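Sweeping first or picking up first? Report on the second half of the Mandach house project

Our group was given the question of whether the order of jobs matters when a room is tidied. The course text takes it for granted that it does: large objects off the floor, then small ones, then the broom, always from the wall towards the door. I had my doubts about this before we began and I still have most of them.

The claim usually goes back to a household advice booklet from Droltari, which promises that a fixed order "halves the work". The booklet does not say whose work, in what size of room, or with what on the floor. Sorcha Conneely, who shared the reading with me, wrote to the publisher in November and got a leaflet back. The leaflet repeats the sentence. Of the 463 short entries in the class tidying diary, only 6 mention order at all, and two of those are complaints about being told to follow one.
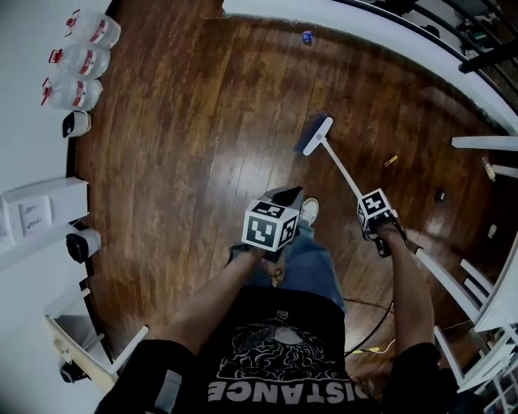
Floors are where the advice is weakest. It imagines a bare rectangle with dust on it, and hardly any room people live in looks like that. On the shiny reddish-brown boards we used there was litter of the ordinary kind, including a small blue thing near the far wall and a yellow stick-like piece to the right of the broom head, but there was also a thin black cable that no one would want to sweep. The three clear water jugs with red caps stood in a row against the wall. Are they on the floor, in the sense the booklet means? Cor Aerts argued that they should be moved first, as large objects. I would leave them and sweep up to them. Full ones are heavy, and a strip that narrow can wait.

Our timings do not settle it. The fixed order came out quicker in some rounds and slower in others, and whoever was sweeping got better with practice whichever order they used. We did not swap the orders round properly between people, so the practice effect and the order effect are mixed together. I would not trust a percentage taken from these figures, and I have left out the one in our draft.

What I can defend is smaller. Cables should be lifted before the broom comes out. Beyond that, the rule about starting at the wall seems to me a habit that somebody wrote down.

The word limit was 3,000 and the diary summary is in the appendix.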